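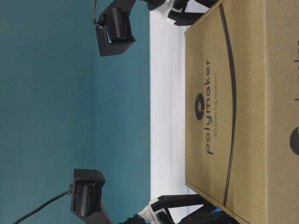
Gripper open, pads on either side of a Polymaker filament box. Handout for week 9, good practice at the pick station.

Okay, last time we got through the paperwork side (who signs what, where the stop buttons have to be) and I promised you the fun half. So today is the rules we follow once the arm is powered and there's a box on the table. Most of these come out of the Baudry lab book, which Ginette Delorme started years ago and which I keep scribbling in. Please don't treat it as a replacement for the real safety standards on the reading list! You need both.

Rule one: open before you approach. The gripper goes to full width while it's still well clear of the object, and only then do you move in. I know it feels slow. People love to blend the opening into the approach to save a second, and then a finger clips a corner and we all spend the afternoon re-zeroing.

Rule two: know where your cables are. With a two-finger setup you've got to think about both sides, and about where the slack goes when the wrist turns. Run the whole wrist rotation once at crawl speed with nothing on the table and watch the cables, not the fingertips. If one goes tight anywhere in that sweep, stop and reroute it. Tape is not a reroute. (Gwenaël, I'm looking at you.)

Rule three is about cardboard. We use ordinary product boxes for practice and they're great, cheap and all slightly different, but cardboard gives. Squeeze a flat face in the middle and it bows, and your force reading will look lovely while the box slides right out. Aim near a fold or an edge where it's stiffer, start with the low force preset, and go up one step at a time. Write down each step in the log, even the ones that failed. Especially the ones that failed!

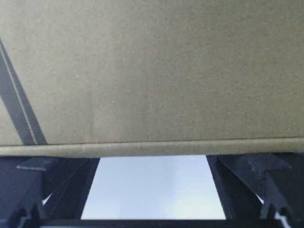
Rule four, and I lose more marks to this one than any other: the wrist view doesn't tell you how far away you are. A big plain face close to the fingers gives you almost nothing to judge depth by, and a fold that seems to be sitting on the fingertips may still have a gap under it. So before you close on anything, check a second view or read the distance off the controller. "It looked like it was touching" is not an entry I'll accept in a log.

Now the log itself. Gwenaël Bodin went through the Skoltance archive for us in January, all 3,931 pick attempts, and found 566 with no force setting written down. Those are useless to us, we had to throw them out. Don't be the 567th. For every attempt I want the object, the preset, the approach direction, the result, and your initials.

Speed: stay on the slow setting while anybody is inside the floor line. If you need to reach in and nudge a box, pause the arm first, say "hands in" out loud, and say "clear" when you're out. Your partner holds the pendant the whole time and doesn't check their phone.

For Tuesday: read chapter 12 of the Nullero course pack (skip the part on suction cups), and come with a one-page approach plan for a box of your choice. Measure it at home, all three sides, and mark where you'd put the pads. A pencil sketch is totally fine. Put your bench number in the corner so I can hand them back.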